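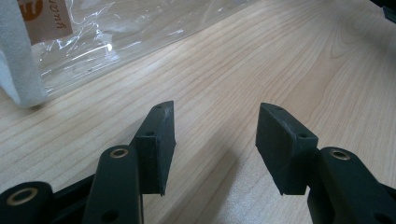
Reading the grain before you sand or oil a tabletop

Light wood tops show two kinds of figure. Fine parallel lines come from a cut made square to the growth rings. Pointed arches, often called cathedrals, come from a cut made flat to them. Many boards carry both: an arch in one area, straight lines on either side of it. The two areas take up finish at different rates, and a top treated as one uniform surface can come out blotchy.

Finding the direction

Put a lamp at one end of the table, low enough that the light rakes across the surface. Wipe a dry cotton cloth along the lines one way, then the other. The direction in which it snags more is against the grain. Mark the smooth direction with a strip of masking tape on the table edge. Pencil arrows on the top itself tend to be forgotten until they are under the oil.

Sanding

Start at 120 grit and finish at 180 for oil, 220 for varnish. Sand along the lines, even where they run diagonally to the table edge. At an arch, follow its long axis and ignore the curve at the tip. Use a cork block. Bare fingers dig into the softer bands and leave shallow troughs that show up only under a coat of finish.

Vacuum between grits. A random orbital sander is fine up to 180, at 2,000 strokes a minute or the nearest low setting. Do the last pass by hand.

Oiling

Test on the underside first. Apply a thin coat with a lint-free cloth, wait 21 minutes (the interval Mieke De Haan uses in her refinishing notes - 15 is too short in a cold room), then wipe off everything that has not soaked in. Broad, soft bands usually drink more than tightly packed ones, so go over them a second time before wiping. Leave overnight and repeat. Dry oily cloths flat outdoors before disposal; balled up, they can ignite.

Upkeep

Damp cloth, then dry cloth, both along the grain. Re-oil every 6 months, or when a drop of water no longer beads after 5 minutes.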